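Rankin Desk Storage Program Moves to Open-Box Sorting for Small Stationery

8 Sep 2019

Rankin, the home organization service, has published the working procedure for its small-item desk program, together with the dimensions of the shallow box on which the procedure depends. The document replaces the drawer-divider guidance issued when the program opened and applies to all home visits booked from this week.

The revised procedure covers loose stationery and small household items of the kind that collect in desk drawers, kitchen drawers and hallway bowls: staplers, dispensers, caps, discs, clips, erasers and parts whose origin the household can no longer name. Items longer than 300 mm are outside its scope and are handled under the shelf guidance.

Work is carried out on a cleared table covered with a cloth. A cloth limits rolling and keeps hard items from marking the table surface. Any household cloth is acceptable, patterned or plain, provided it lies flat. The box is placed on the cloth within reach of both hands, and the remaining items are laid in front of it.

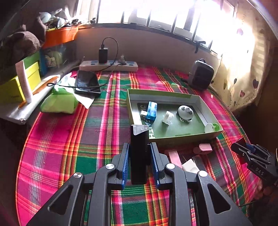 Box specification

The box is rectangular, open at the top and 33 mm deep inside. Depth was the main point of revision. In deeper boxes, small items settled in layers and the lower layer was not used. At 33 mm most items can be identified from above without lifting anything out, and tall items may stand upright against a wall. Lids are not supplied. Households that already own a shallow gift or game box of suitable size are advised to use it.

"We stopped specifying dividers in August," said Agustina Durán, who leads the desk program at Rankin. "A divider assumes that the household knows its categories before it starts. Most do not. An open tray can be rearranged in a minute, and the categories come out of the rearranging."

Sorting sequence

The sequence has 4 stages. All items are first taken out and placed on the cloth. Damaged items and empty packaging are set aside. The remainder is grouped by frequency of use, with color and material disregarded. Small and fragile items then go into the box, while longer and heavier items stay on the cloth until a drawer position has been assigned to them.

Staplers and other items with a metal body are placed last. Their weight shifts lighter contents when a drawer is opened quickly, and they should lie lengthwise along the drawer, parallel to its runners.

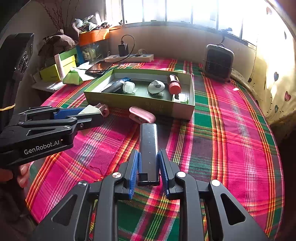
The weight limit for a single drawer of average construction is unchanged. Where two staplers are found, the household is asked to test both on scrap paper and keep the one that closes cleanly. Spare staples are stored next to the stapler and not in the box.

Tegwen Humphreys, who wrote the procedure, said the order of the stages had been altered twice during trials in the Ilen district. "Testing came first in the early draft. It slowed everything down, as people would test every pen in the house before moving on."

Availability

The procedure is available in print from the Rankin office and is included with each home visit. A first printing of 200 copies has been prepared. Boxes made to the specification are produced by Guretti and may be ordered singly. Drawer liners from Trendov, supplied under the previous guidance, remain compatible and do not need to be replaced.

Households that completed a visit under the divider guidance may request the new document at no charge. Dividers already installed can be left in place or returned at the next visit.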